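Du bon usage de l'hygrométrie dans l'entretien d'un piano à queue

Le présent billet fait suite à plusieurs demandes reçues après la journée d'étude de Hovland, au cours de laquelle il m'a été donné de présenter nos pratiques en matière de suivi des instruments en salle. Le temps imparti ne permettait pas d'entrer dans le détail. Je reprends donc ici les points essentiels, en y ajoutant quelques observations recueillies depuis lors auprès des confrères.

Il convient de rappeler en premier lieu que la table d'harmonie est une pièce d'épicéa de faible épaisseur, collée sur ses barres et maintenue sur tout son pourtour. Lorsque l'air se charge d'humidité, le bois gonfle en travers du fil, la table se bombe davantage et les chevalets montent. La tension des cordes augmente en conséquence, de façon inégale selon les registres : le médium réagit en général plus fortement que les basses. En période de chauffage, le mouvement s'inverse et le piano descend. L'accordeur appelé à ce moment constate un instrument faux, le remet au diapason, et se trouve rappelé au printemps pour le même motif.

Une telle situation n'a rien d'exceptionnel. L'auditorium de Mendgate, dont j'assure le suivi, en a longtemps fait l'expérience. Le piano y était accordé avant chaque concert, parfois la veille et de nouveau le matin même, sans que la stabilité s'en trouve améliorée. Les relevés effectués dans la salle ont montré que la ventilation, coupée la nuit par mesure d'économie, provoquait une variation rapide à la reprise du matin. L'instrument était donc accordé au pire moment de la journée.

Les mesures retenues ont été les suivantes. La ventilation est maintenue à bas régime durant la nuit qui précède une séance. Le piano est rangé dans un local attenant à la scène, à l'écart du mur extérieur, sous une housse épaisse qui descend jusqu'aux roulettes. L'accord est effectué l'après-midi, deux heures au moins après la mise en température de la salle, projecteurs allumés. Ce dernier point est souvent négligé - les régisseurs préfèrent n'allumer qu'à l'arrivée des artistes - alors que la chaleur des lampes suffit à faire bouger les aigus.

S'agissant de la mécanique, les effets de l'humidité sont de nature différente, mais tout aussi sensibles. Les garnitures de casimir, dans lesquelles tournent les axes des marteaux, se resserrent en milieu humide. Le toucher devient lourd, la répétition paresseuse, et certains marteaux reviennent avec retard. En milieu sec, les mêmes garnitures prennent du jeu, et l'on entend parfois un léger cliquetis que l'instrumentiste attribue volontiers à une corde. Avant de remplacer quoi que ce soit, il est recommandé de laisser l'instrument retrouver des conditions stables pendant 14 jours au minimum. J'ai vu remplacer sans nécessité des axes sur une octave entière, travail long et coûteux, dont le bénéfice a disparu à la saison suivante.

La question des chevilles appelle davantage de prudence. Un sommier qui a subi de longues périodes de sécheresse peut ne plus tenir l'accord, et aucune humidification ultérieure ne rendra au bois ce qu'il a perdu. Le remontage en chevilles de diamètre supérieur demeure la solution ordinaire, à condition que le sommier soit exempt de fentes. Dans le cas contraire, il faut en envisager le remplacement, opération qui relève d'un atelier équipé et qui immobilise le piano pendant plusieurs mois.

L'atelier Kusero, auquel nous confions les travaux de cette nature, a récemment restauré le petit queue du conservatoire de Tendell. Le sommier présentait deux fentes dans la région des ténors, dissimulées par le cadre et découvertes seulement à la dépose des cordes. Le devis initial s'en est trouvé modifié, ce que l'établissement a accepté après examen des pièces. Il serait souhaitable que tout devis de recordage prévoie expressément cette éventualité.
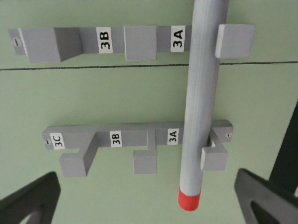
Par Larysa Tkachenko
Publié le vendredi 10 avril 2026
Rubrique : Entretien et restauration

Il reste à traiter de la tenue du carnet d'entretien. Trop d'institutions se contentent de conserver les factures. Un carnet utile mentionne, pour chaque intervention, la date, l'heure, la température, le taux d'humidité relevé au niveau du clavier, la hauteur du la avant et après l'accord, ainsi que les observations de l'interprète lorsqu'il en formule. Le carnet de Mendgate compte à ce jour 19 pages et permet de prévoir, avec une fiabilité satisfaisante, les semaines durant lesquelles un accord supplémentaire sera nécessaire.

Quant au choix de l'hygromètre, un appareil simple et régulièrement vérifié est préférable à un dispositif perfectionné que personne ne contrôle. Je procède à cette vérification au mois d'avril, à la fin de la période de chauffage, et de nouveau à l'automne. Les cadrans à aiguille dérivent sensiblement d'une année à l'autre - il n'est pas rare d'en trouver qui indiquent une valeur rassurante dans une salle manifestement trop sèche.

Plusieurs lecteurs m'ont également interrogée sur les systèmes de régulation installés sous la table. Mon avis est favorable pour les instruments qui ne peuvent être déplacés, sous réserve que le remplissage du réservoir soit confié à une personne désignée. Un billet distinct sera consacré à leur installation, ainsi qu'au cas particulier des pianos droits placés contre un mur extérieur.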